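What the backs of the panels told us
Student project report, conservation methods module
Nestor Manalo and Walter Tello

Our project looked at a group of painted wooden panels lent to the department by the Buenaventura collection. They come from the Utari workshop, which made altar decorations and later shop signs. The fronts have been written up before. We were asked to record the backs, which had not been studied, and to see whether they could help put the panels in order of making.

There are 16 panels in the group. We left out seven that have a modern backing board glued on, as removing it was outside what we were allowed to do. The others were laid face down on padded supports and looked at under raking light. We noted saw marks, plane marks, nail holes, labels and any writing.

Two kinds of tool mark came up. The earlier-looking panels have uneven ridges from a hand plane, up to 40 mm wide. The later ones have straight, close lines from a machine saw. One panel has both, and we think an old board was cut down and used again - the painted border on the front stops short on that side as well.

Pencil numbers on four of the backs do not match the collection's own list. We first took them for prices. Walter compared them with the Pomley auction list and found the same numbers there as lots, so they tell us about the sale and nothing about the workshop.

We could not test the paint or glue. The Dristier lamp we borrowed gave a warmer light than our own, and photographs taken with the two should not be compared for colour. Two of our early record sheets had to be done again for this reason.

The order we suggest is in the table handed in with this report. It is firm for the saw-marked panels and much less so for the rest. We would like to look at the glued panels in September if the lender agrees. 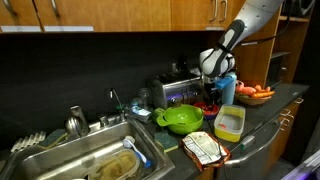
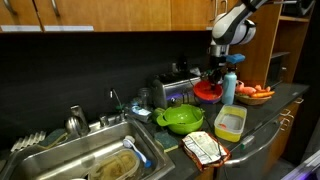

Wooden cabinets over a black backsplash. 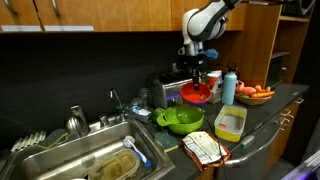
Buenaventura, Apr 8, 2025

Our thanks go to the collection staff for the loan and for access to the sale papers. The record sheets are kept with the department office and can be read there on request.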